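Search the forum
Go
Advanced search

Chopping boards: oil, wax or leave it alone?
14 replies
Share 3

loafandladle
October 24, 2024

I've fallen completely in love with looking after chopping boards and I need people to talk to about it! I bought a big pale one in July from the Sollberg kitchen shop, used it every day, and by the end of summer it felt rough and thirsty. So I gave it three coats of mineral oil over a weekend and my goodness, the colour that came up. Now I want to do every board in the house. What does everyone else use? And how often?

pipkin_ann

Welcome to the club, there's no way out. I use Barta board butter (oil and beeswax mixed) about once a month, more in winter when the heating's on. Rub it in warm, leave it overnight, buff with an old T-shirt. The beeswax makes water bead up beautifully.

crumbtray

I'll be the grump. I've had the same beech board for years and it has never seen a drop of oil. Wash it, dry it, stand it on its edge. It's fine! People spend more on potions than they spent on the board.

loafandladle

Ha, but does it feel nice? Mine feels like a pebble now.

crumbtray

It feels like a chopping board.

pipkin_ann

Standing it on its edge is good advice though, I'll give you that. Mine warped when I left it flat on a wet worktop. It did flatten out again after a week on its other side with the big casserole on top.

oldspoons

Whatever you do, please don't use olive oil. My sister did and the whole thing smelled like a chip shop by Easter. Mineral oil, or a proper hardening oil if you have the patience. I like tung oil, but it wants weeks to cure and you have to keep your hands off it, which I can't.

Sanding matters more than the oil, for my money. I go up to 400 grit, wipe with a damp cloth to raise the grain, let it dry and then go over it lightly again. You'll be amazed.

tealeaf_rob

I went all the way to 1,000 on a walnut one and it was gorgeous, but the oil barely soaked in. Wouldn't bother again.

oldspoons

Yes, far too fine for a board. Save that for spoons!

Shared 2 times

loafandladle

Right, next question. I'm after a second one just for bread, and I'm drawn to the very pale maple sort with strips of slightly different shades. I love it when one strip comes out darker than its neighbours.

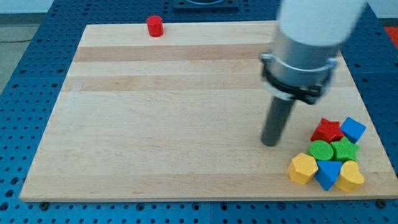

Re: strips or one solid piece?

tealeaf_rob

Strips every time. A single wide plank looks lovely but moves about more as the weather changes. My Balinora one is glued up from strips and has stayed dead flat. Be sparing with the first coat on pale wood and let it soak in before you decide it needs another.

crumbtray

Bread doesn't even need a good board. Just saying.

pipkin_ann

Bread deserves the BEST board, crumbtray, and you know it.

oldspoons

There's a maple one in the Ploden catalogue at 920 grams, light enough to carry to the table with the loaf still on it. I've been eyeing it for ages. If you get it first, tell us how the end grain takes the oil, mine always drinks twice as much there.

loafandladle

Ordering tonight! Will report back after the first coat.

Shared 1 time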